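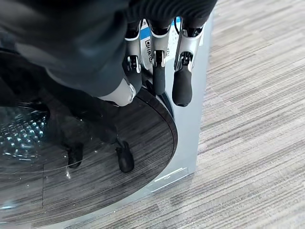
## Ticket 1423: Karam meldet Griffkontakt an der Türkante, Kivach schaltet zu früh auf „Ziehen“

**Komponente:** Karam (Kontaktschätzung, Handgelenkkamera), Kivach (Ablaufplaner)
**Gemeldet von:** Noémi Takács, Cemard
**Bearbeitung:** Zuweira Tetteh, Hulteck
**Status:** wieder geöffnet
**Priorität:** hoch (von Hulteck auf mittel gesetzt, von mir zurückgesetzt)

### Meldung

Aufgabe ist „Frontlader öffnen, rechte Hand“. Karam liefert `edge_contact = true`, sobald die Fingerspitzen in die Nähe des Türrings kommen. Kivach nimmt das für bare Münze und geht von `APPROACH` direkt nach `PULL`. Die Hand zieht dann an Luft oder rutscht über den Ring.

Die Release Notes vom Juni behaupten, glänzende Oberflächen seien „robust unterstützt“. Ich hätte gern gewusst, an welcher Oberfläche das geprüft wurde. Der Türring ist dunkel und spiegelt, die schwarzen Fingerspitzen erscheinen darin ein zweites Mal. Meine Vermutung: Der Schätzer rechnet den Abstand zwischen Finger und Spiegelbild und hält das Ergebnis für den Abstand zwischen Finger und Tür.

Auszug aus dem Planerlog:

```
APPROACH target=door_rim conf=0.91
KARAM edge_contact=true src=wrist_cam
PULL start
PULL abort: force_below_min
APPROACH retry
KARAM edge_contact=true src=wrist_cam
PULL start
PULL abort: force_below_min
```

Man beachte die 0.91. Der Wert ändert sich zwischen den Versuchen nicht ein einziges Mal. Eine Konfidenz, die sich nie bewegt, ist für mich eine Konstante.

### Antwort Hulteck (Z. Tetteh)

Danke für den Mitschnitt. Bitte zuerst die Hand-Auge-Kalibrierung rechts neu laufen lassen und den Ärmel am Handgelenk prüfen. Der Stoff ragt ins Sichtfeld und kann die Segmentierung stören. Außerdem bitte bestätigen, dass das Maskenprofil für bekleidete Arme geladen ist.

### Rückmeldung Cemard (N. Takács)

- Kalibrierung neu gelaufen, Restfehler innerhalb der Vorgabe. Verhalten unverändert.
- Maskenprofil war geladen. Laut Debug-Overlay wird der Stoff sauber herausgeschnitten, samt der Stelle, an der er über den oberen Türrand hängt. Damit fehlt dem Kantenmodell ein Stück vom Bogen. Das erklärt vielleicht eine schlechte Kreisanpassung. Einen Kontakt, den der Kraftpfad nicht sieht, erklärt es nicht.
- Ärmel hochgeschoben, zweite Serie gefahren. Falsche Kontakte kommen weiterhin, etwas seltener. Ob das am Ärmel liegt oder am Licht, kann ich nicht sagen, und ich würde bitten, es auch nicht in ein Changelog zu schreiben.

Der Standardvorschlag „Kalibrierung prüfen“ stand übrigens schon in den letzten beiden Tickets zu Karam. In keinem der beiden Fälle war es die Kalibrierung.

### Antwort Hulteck (Z. Tetteh)

Verstanden. Dann trennen wir die Quellen. Im Anhang ein Skript, das die aufgezeichneten Bilder offline durch den Schätzer schickt, einmal mit und einmal ohne Spiegelunterdrückung. Die Unterdrückung ist im Standardprofil aus, sie kostet Laufzeit.

### Rückmeldung Cemard (N. Takács)

Sie ist also aus. Das stand nirgends.

Skript über 400 Einzelbilder aus den Anfahrten laufen lassen, von Hand gegengeprüft:

| Konfiguration | falscher Kontakt gemeldet |
|---|---|
| Standardprofil | 63 |
| mit Spiegelunterdrückung | 3 |

Sieht gut aus. Zu gut, um es ungeprüft zu glauben, denn mit Unterdrückung meldet Karam auch echte Kontakte später. Die Bilder, in denen Daumen und linker Finger am Ring anliegen, werden teils erst einige Takte danach als Kontakt markiert. Wir tauschen womöglich einen Fehler gegen eine Verzögerung, und dafür fehlt mir in der Tabelle eine Spalte.

Zweiter Befund, und der betrifft Kivach: Der Zustand der Tür wird nach einem Abbruch nicht neu bestimmt. Der Planer führt `door_state` einfach fort. Steht die Tür offen, plant er unter Umständen trotzdem noch einmal das Anfahren der geschlossenen Kante. Als Referenz die Kopfkamera bei offener Tür, rechte Hand nahe der Unterkante:
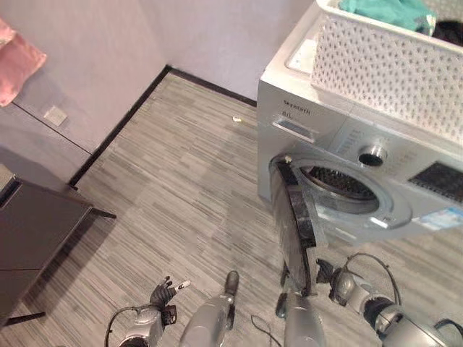
*Ticket 1423 · Seite 2*

Für dieses Bild gab der Türdetektor `open` aus, völlig richtig. Kivach hatte zur selben Zeit `door_state = closed` im Speicher. Die Information liegt also vor und wird nicht gelesen. Bitte nicht wieder als Wahrnehmungsproblem einsortieren.

Noch zwei Dinge aus derselben Ansicht, die ich beim Durchsehen der Segmentierung notiert habe:

1. Die offene Tür reicht im Bild über die Unterkante der Maschine hinaus. Das Modell in Kivach schneidet sie dort ab, der Kollisionskörper ist zu klein. Bei einer Hand an dieser Stelle ist das kein Schönheitsfehler.
2. Der Wäschekorb oben auf der Maschine wird mit dem Gehäuse zu einem Objekt verschmolzen. Für das Öffnen egal, für alles danach vermutlich nicht. Eigenes Ticket?

### Antwort Hulteck (Z. Tetteh)

Zu `door_state`: bestätigt. Der Zustand wird nur beim Eintritt in die Aufgabe abgefragt, im Wiederholungszweig fehlt der Aufruf. Patch liegt als Vorabversion bereit. Der Kollisionskörper kommt aus einer Vorlage für kleinere Türen, das lässt sich per Parameter überschreiben:

```yaml
door:
 collision_template: none
 fit_from_detection: true
 requery_on_abort: true
karam:
 mirror_suppression: on
 contact_requires_force: true
```

Mit `contact_requires_force` zählt ein Kamerakontakt erst, wenn der Kraftpfad zustimmt. Korb bitte als eigenes Ticket. Können wir dieses schließen?

### Rückmeldung Cemard (N. Takács)

Nein.

Mit der Vorabversion fragt Kivach nach einem Abbruch neu ab, das sehe ich im Log und das ist erledigt. `contact_requires_force` hilft gegen die falschen Kontakte, macht die Kameraschätzung damit aber ziemlich überflüssig - dann soll man das auch so dokumentieren. Und die Konfidenz steht weiter bei 0.91, mit Spiegelunterdrückung und ohne.

Offen bleibt:

- [x] `door_state` nach Abbruch neu abfragen
- [ ] Verzögerung echter Kontakte mit Spiegelunterdrückung messen
- [ ] `fit_from_detection` bei halb offener Tür prüfen, bisher nur ganz offen gefahren
- [ ] Woher kommt `conf=0.91`? Bitte Codestelle nennen, keine Erklärung
- [ ] Hinweis auf die abgeschaltete Spiegelunterdrückung in die Doku
- [ ] Ticket Korb/Gehäuse anlegen (Takács)

Rohdaten beider Serien liegen im üblichen Austauschordner, Logs unkomprimiert, weil euer Parser beim letzten Mal am Archiv gescheitert ist.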